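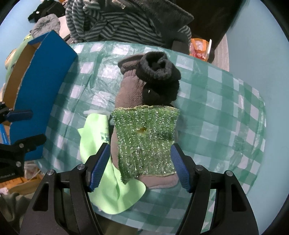 Niduston sets out its plan for buying sorting grippers, and I get to tell you about it

15 Feb 2026
By Barrett Obi, Niduston

Print this page | E-mail this page

We've finally got a buying plan! Niduston is going to put grippers on the small-textiles bench at our Drilura site, and after a winter of spreadsheets I can say what we'll spend, what we won't, and when things ought to arrive. A few of you have been asking since the open evening, so this release is long and has most of the numbers in it.

First, the work. Drilura takes in second-hand clothing and household cloths, and the big pieces (coats, jumpers, curtains) go through quickly. The little things slow us down. Socks, gloves, dusters, scouring cloths with glitter in them, fleecy bits that might be a slipper or might be a sleeve. Our last full count was 1,521 small items in a week, every one picked up and looked at by a person. That's the bench we're planning for.

We'll be buying two-finger grippers with soft ridged pads, and working them in pairs, one to lift and one to hold. I was all for a suction system when we began – it looked so tidy in the brochure – but Brahim Zaki on our engineering side put a fluffy sock in front of me and asked where I thought the suction cup should go. Fair point. Fluff, holes and ribbing are most of what we handle.

What we're paying for

The first stage is a single pair with its mounting and wiring, and the ceiling for that is £3,000. It's a hard ceiling. If the quotes come in above it we'll go back and trim the mounting before we ask for more money. On top of that we've put aside £299 for wear parts in the first year, mainly finger pads and pivot screws. I'd left wear parts out of my first draft completely and Driss Abdel Hamid, who runs our purchasing, sent it back with one word on it. The word was "pads".

We've kept the arms on a separate line. Those will be leased from Vávra, on a rolling agreement we can stop at the end of any quarter, and the cost sits with our site running costs. I know some readers like to see everything in one total and I'm sorry to disappoint, but leasing and buying get approved by different people here and mixing them up cost us most of January.

The table stays as it is. We looked at a proper sorting surface with a matt finish and a raised lip, and it may well come in the second stage. For now we want quotes based on the sort of thing that's already in the room, which means a wipe-clean plastic cloth with checks on it and a cardboard box to drop things into. Suppliers have told me that shine and creases are awkward for cameras. Good! I'd like that to come up while we're still comparing prices.

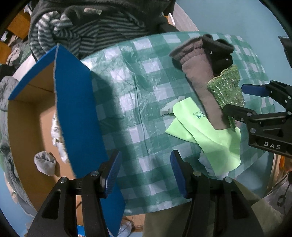 Niduston News, Issue 19, page 3

How the timetable looks

Planum is the planning sheet we've been using for all of this, and it's available to any partner site that would like a copy. You put in your weekly count, how many sorts of item you have and how many hours the bench is staffed, and it gives you a spending ceiling to argue with. It was put together by Zbigniew Pietrzak, who'll cheerfully tell you which cells not to touch.

According to Planum we need to have the order placed by the end of February if we want the pair fitted before the summer rush. We've allowed time for delivery, a spell of fitting, and then a long trial with the ordinary bench running alongside. I pushed for a shorter trial and lost. Lech Dudek, our site manager at Drilura, wanted a full trial and he has to live with the thing, so a full trial it is.

"I don't mind how clever it is," Lech told me. "I want to know what it costs me on a week when it's having a bad time with gloves."

So that's being measured too. During the trial we'll log every stop, how long it took to get going again and whether a part had to be swapped. Those figures decide whether the second pair gets bought. No second pair has been promised, and I've asked suppliers to stop quoting me for six.

Staffing on the bench doesn't change for the trial. The budget includes paid training hours for everyone on the small-textiles rota, and I'd urge other sites to put that in early (we added it at the very end and had to shave the mounting budget to fit it).

If you supply grippers, pads or mountings and would like to quote, please ask for the requirements sheet before sending us anything. It gives the range of items, the table height and the space we have at each end, and it's only two sides long. Please price spare pads separately. Quotes with spares rolled into a "care package" will come straight back to you, and Driss writes a very short e-mail.

Partner sites wanting the Planum sheet can ask for it through the Drilura office. For press visits, ask for me. I'm there most mornings, and I'd much prefer you came while the bench is busy.

Barrett Obi
Equipment planning, Niduston

Print this page | E-mail this page

Get Niduston News in your inbox. Enter your e-mail address to sign up. You can unsubscribe at any time.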